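Temps de lecture : 4 minutes

Pour une pince lente, et contre la course aux newtons

J'ai passé une bonne partie de février à comparer des pinces en simulation, et je ne m'en lasse pas. Il y a un plaisir presque enfantin à changer l'outil au bout d'un bras, à relancer exactement la même situation et à regarder ce qui bouge dans les courbes (et parfois ce qui ne bouge pas du tout !). Le matériel réel ne pardonne pas ce genre de curiosité : démonter, recâbler, recalibrer, et la matinée est finie. Dans le simulateur, j'échange la Brurnow contre la Mornel en modifiant une ligne, puis je vais faire du café.

Mon protocole tient sur une demi-page. Même bras, même table, mêmes objets, 300 essais par pince, et un contrôleur Kramer laissé à ses réglages d'origine. J'ai voulu des tailles franchement différentes sur le même plateau, une grande boîte allongée, des petits cubes, et une sorte de cheville minuscule posée debout qui me donne des sueurs froides. 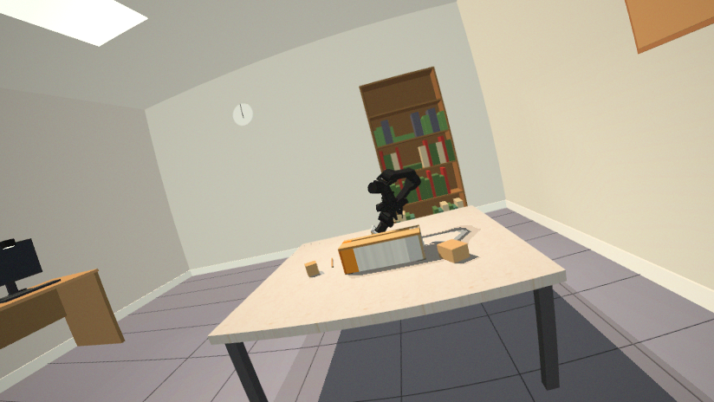 Ce que la force ne dit pas

On choisit encore trop souvent une pince sur sa force de serrage. Je comprends pourquoi, le chiffre est en gras sur toutes les fiches et il se compare bien. Mais sur mes essais la Brurnow, la plus forte des deux, perd là où je ne l'attendais pas : elle ferme vite, elle touche un doigt avant l'autre, et le petit objet a déjà pivoté quand le second doigt arrive. La Mornel ferme mollement. Elle m'a agacé pendant toute une série, et puis j'ai regardé les résultats sur la cheville : 13 échecs contre 552 pour la Brurnow, en cumulant toutes les séries que j'ai ajoutées ensuite, à nombre d'essais égal. J'ai relu mes journaux plusieurs fois avant d'y croire.

Je ne prétends pas que la lenteur soit une vertu générale. Sur les gros volumes, l'avantage disparaît, et sur une cadence d'emballage la Mornel ferait pleurer un chef d'atelier. Je dis seulement que la phase d'approche, les derniers millimètres avant le contact, mérite autant d'attention que le serrage lui-même, et qu'on la mesure rarement.

Reste la question de la caméra, que j'avais traitée par-dessus la jambe. J'ai d'abord travaillé avec une vue bien droite, bien sage. En passant à des vues inclinées, avec les ombres du bras qui s'allongent sur le plateau, j'ai vu l'estimation de pose se dégrader nettement pour les petits objets, quelle que soit la pince. Une ombre sur une table claire a un bord très net, et mon détecteur adore les bords nets.
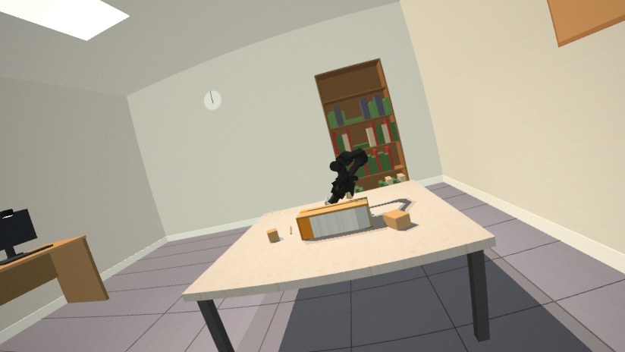 J'ai donc repris neuf séries avec le module de vision Hakano, plus gourmand en calcul, mais qui tient compte de la direction de la lumière. Les écarts entre pinces se sont resserrés sur les cubes et sont restés entiers sur la cheville. J'en tire une conviction assez simple : une partie de ce qu'on reproche aux pinces revient à la caméra, et il faudrait toujours tester les deux ensemble, quitte à doubler la durée des essais.

On m'objectera que tout cela est simulé, que le frottement y est idéal et que mes doigts virtuels ne s'usent jamais. D'accord, et je compte bien passer au banc réel avec la Mornel au printemps. Je m'attends à perdre une partie de ces beaux écarts. Si la fermeture lente garde ne serait-ce que la moitié de son avance, je démonte la Brurnow du bras de l'atelier, et je publierai les journaux bruts des deux campagnes, ratés compris.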